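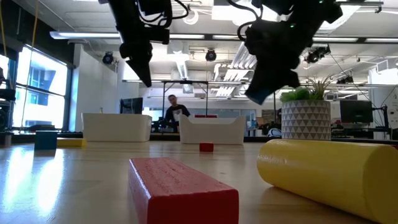

I've been meaning to sort the old building blocks since December, when Vija Lepik handed me a carrier bag of them and said "you'll know what to do with these". I didn't, really, but I do love a job that can be done at a table with the radio on! Out they all came, and I had a good look at what was worth keeping. The long red one has obviously had a life, all speckled and scuffed along its edge, and I've decided I'm not sanding it. I like it like that. The little blue cube and the flat yellow piece can go in with the small stuff, and the two white bins at the back are for everything once I've made up my mind.

My first idea was to sort by colour (it looks so nice for a day) and then I remembered how we did it when I was small, which was by shape, because you never go hunting for "a red one", you go hunting for a roof or a chimney. So shape it is. Long pieces in the shallow tray, cubes and bits in the other.

The cylinders are my favourites. I gave the whole lot a wipe with a barely damp cloth, let it all sit for 45 minutes with a cup of tea, and then went back to the yellow ones. 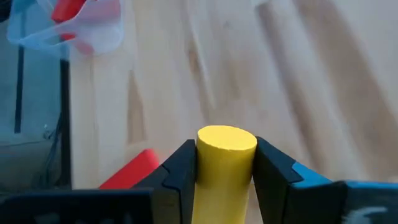
*Yellow cylinder, standing up, leaning very slightly.*

Elaheh Soltani reckons I should sell the set, and she did find me a similar one going for 25 pounds plus postage, but I can't see it. They're going on the low shelf for when the nieces come.

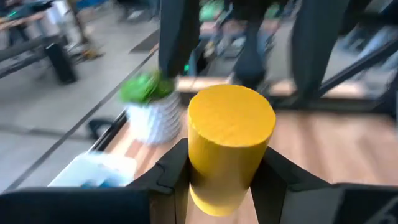 Next question is where the table goes while all this is happening, as I'd quite like it nearer the window. It's a lovely bit of wood and I'd forgotten how much brown there is in the grain until I cleared it. The white planter with the ripply side can stay close to the left edge, I think, all that bright green cheers up the corner no end, and a yellow cylinder looks rather smart near it. Might leave one out as an ornament.

Still to do: a label for each bin, and find the lid for the shallow one.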